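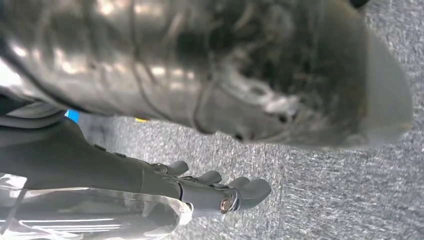

The move was supposed to take a weekend. I am writing this on 6th March, sitting on a box marked KITCHEN MISC, which contains one whisk, the manual for a bread machine I gave away in college, and a great many takeout menus for places that have since become banks.

I had a system. The system was stickers. Green meant keep, yellow meant donate, red meant it goes to the dump and we never speak of it. By the second evening I had run out of green and was cutting the yellow ones in half, with a half yellow meaning "keep, but feel bad." There is a half yellow on the fondue set. There is a half yellow on the other fondue set.

My new apartment is 5 miles from the old one, on the far side of Espinoza Park, and it is smaller by one room. I had told everybody that this would be good for me. People who move somewhere smaller talk like this for months beforehand, and they use the word "lighter" a lot. I used it at a dinner party. I said I was looking forward to being lighter, and then I went home and ordered a shelf.

The movers were a firm called Driltora, who quoted me by the item after I filled out a form online. I put down 171 items. The man on the phone asked if I was sure, in the voice of someone who had heard all sorts of figures in his time, and I said yes, I had gone room by room. The final invoice said 261. I had forgotten the hall closet. I had also forgotten that I owned a hall closet in any real sense, as I'd stopped opening it the July before last, when the ironing board started coming out to meet me.

A word on the hall closet. It had in it:

a tent, never pitched
the poles for a different tent
a lamp I'd been planning to rewire since my previous apartment
five umbrellas, two of which open
a Nonard carpet sweeper, which was my grandmother's and which works better than anything I have ever paid for

The sweeper came with me. So did the lamp. I have a good feeling about the lamp this time.

I'd planned to sell the rest, and I did put a few things up on Cikis, where strangers write to ask if you will take four dollars for a thing listed at six, and whether you could bring it to them. One woman wanted the tent. We went back and forth for days over whether it had poles. I said it had poles, technically. She stopped answering, and I think she made the right decision.

What I hadn't expected was how much I'd mind about the boring stuff. The good chairs went into the truck and I didn't feel a thing. Then I unscrewed the hook on the back of the bathroom door, a plain hook from a hardware store, and had to go stand in the yard for a bit. I'd hung a towel on that hook every morning for nine years. It's in my coat pocket now. The new bathroom door already has a hook, a nicer one, brass – I resent it very much.

Anyway, the internet gets hooked up tomorrow, between eight and six. If anyone reading this wants a fondue set, write to me. You'd have to come and get it.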